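3.2 Storage of writing tools on shared counters

The second part of the study dealt with small items that tend to stay out on work surfaces. Following Gunnlaugsson and Noiphan, we treated an open cup as the simplest form of storage: it has no lid and no assigned slots. Markers were chosen as the test items, as they were named in 53 of the 703 household diaries collected for the Gronach survey.

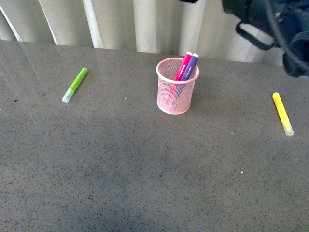

Diary entries seldom described a cup as full or empty. Most writers recorded only whether the markers were "away" or "out," and the coding scheme keeps these two terms. A marker standing in the cup at any angle was coded as away.

Figure 4. Markers in and out of a mesh cup on a speckled gray counter. Purple is coded as away; green and yellow, lying on the surface, are coded as out.

Mixed states of this kind caused the most disagreement between coders – chiefly over whether the counter as a whole should be called tidy.

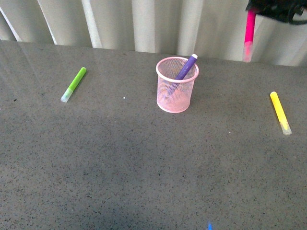 The scheme was therefore revised in January so that each item received its own code, and the overall rating was dropped. Under the revised scheme, 21 entries had to be coded again. In eight of them the original wording did not allow a decision, and these were left out of the comparison in Section 4.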